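Cursive workbooks for grade 3: Tillano or Griltum?
Forum: Elementary Teaching Materials > Handwriting and Spelling

chalkline3
Posted 16/04/2018

Our school has to order handwriting books for September before the end of the month. The choice is between Tillano and Griltum. We have 4 third grade classes and want all of them on the same one. Right now each room does its own thing and fourth grade complains that half the kids join their letters one way and half the other.

I have seen the Tillano sample. It starts with lowercase letters grouped by stroke and leaves capitals until after winter break. Griltum seems to go in alphabetical order. Has anyone used either for a full year?

ms_lefthand
We used Griltum for two years. It isn't strictly alphabetical, it does a, c, d first and then goes in order, which makes no sense to me. The paper is good and pencil erases cleanly. The problem is the model letter is only on the left side of the line, so left-handed kids cover it with their hand while they copy. I had to write the model again on the right side for them every day.

room12b
I would go with Tillano. Stroke groups work. My kids could join i, t, u and w in the first week and they liked writing real words like "wit" that early. With the alphabet order you are stuck on b for days and it is one of the harder ones.

oldoakdesk
I'll disagree with both of you. I don't think you need a book at all. Lined paper, a chart on the wall and ten minutes a day. The quote for our building was $1,665 for consumable workbooks and we would have had to pay it again the next year. We spent the money on class novels and the handwriting is no worse.

room12b
That works if every teacher knows how to teach cursive. Two of ours were never taught it themselves. The book is as much for them as for the kids.

oldoakdesk
Then train the two teachers. It takes an afternoon.

chalkline3
We are a bit like room12b, one teacher has told us she prints everything. What did you pay for Tillano, if you don't mind saying? We were quoted $692 for 100 books without the teacher guide.

room12b
That sounds right for the smaller book. Check the page count. There is a short version and a long version and the covers are nearly the same. The short one stops before the capitals. Our office ordered the wrong one and we had to send them back.

trirnley_tutor
I tutor in Trirnley and see kids from both programs. By fifth grade I can't tell who used which. What I do see is kids who never got any practice after third grade, and they have gone back to print. So I would ask what fourth grade plans to do before spending anything.

ms_lefthand
Agree with that last part. Ours dropped it completely after grade 3.

pasteandpaper
I'm somewhere between the book people and the no-book people — I make practice cards. One set lasts me three or four years and they can go home in a bag. How I do it:

1. Pick one stroke group and write four words that use only letters already taught.

2. Write each word large on card stock, with the model on both the left and right ends of the line. This takes care of the left-hand problem.

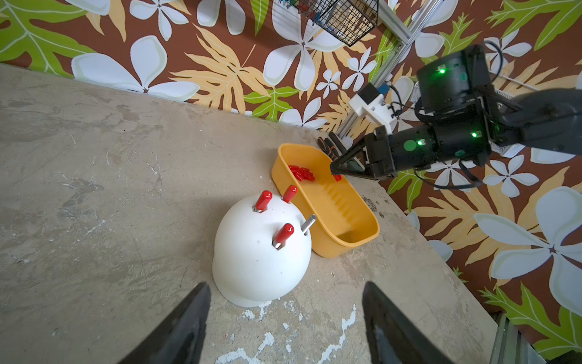

3. Laminate, then trim so there is a wide border. Narrow borders peel.

4. Punch one corner and put each group on its own ring. Label the ring with the group, not with a week number, as you will fall behind the weeks.

ms_lefthand
Model on both ends is what I wanted Griltum to do. Do you use wipe-off markers? Mine smear under a left hand.

pasteandpaper
Wet-erase, not dry-erase. Slower to clean but it stays put.

oldoakdesk
I still say paper is cheaper. But the cards beat a workbook.

room12b
Cards don't show progress from fall to spring. Parents like to see the book at conferences.

pasteandpaper
I keep one paper sample a month in a folder for that. Same sentence each time.

chalkline3
Thanks, all. I uploaded the Tillano long version sample to our Nakpan folder so the other classes can look at it, and I'm asking fourth grade what they do with cursive now. If they don't do anything I may push for the cards first. I'll post what we end up ordering.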